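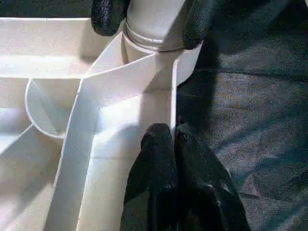 Winter water shutoffs and the Okau Street main

Work on the Okau Street water main stops for the season this week and picks up again in May. The trench between Darko Lane and the school has been filled and given a temporary asphalt patch. The patch will settle over the winter, so please drive slowly over it. If it sinks enough to catch a tire, call the district office and the crew will come out and top it up.

The new main is in use as far as number 61. Houses past that point are still on the old cast iron line and will stay on it until spring. Pressure on the old line drops in the early morning when everyone is running showers. We know about this and there is nothing wrong with your plumbing.

Four houses on the north side have not been switched over because we could not find their curb stops. If you have an old survey or a sketch from a previous owner that shows where your service line comes in, please bring a copy to the office. Even a rough one helps. We found two last month from a drawing on the back of a furnace receipt.

Some of you have asked who pays for what. The district owns the main, the service line up to the curb stop, and the curb stop itself. Everything from the curb stop to the house belongs to the homeowner, including the shutoff valve in the basement. The meter is ours even though it is inside your house. Please do not remove it or paint it.

Now is a good time to check that your basement valve still turns. Close it all the way, run a faucet to see that the water stops, and open it again. If it is stiff, leave it alone and have a plumber look at it. Old gate valves can break in the closed position, and a plumber on a holiday weekend is expensive. Disconnect garden hoses too. We had 12 calls last winter for split outdoor faucets, and most of them still had a hose on.

If you are going away, shut the water off at the basement valve and leave the heat on low. Tell a neighbor where the valve is. The district can also shut you off at the curb at no charge, but we need a day's notice, and an adult has to be home when we turn it back on.

Meter readings for the quarter are due by the end of the month. You can leave yours in the drop box, or phone it in to Dede Ametepe at the office, extension 1607. Leave your street address and all the digits on the dial, including the zeros at the end. Readings we do not receive will be estimated from the same quarter last year.

The office closes at noon on Christmas Eve and reopens January 2. The emergency number on your bill is answered the whole time.

Posted 18 Dec 2018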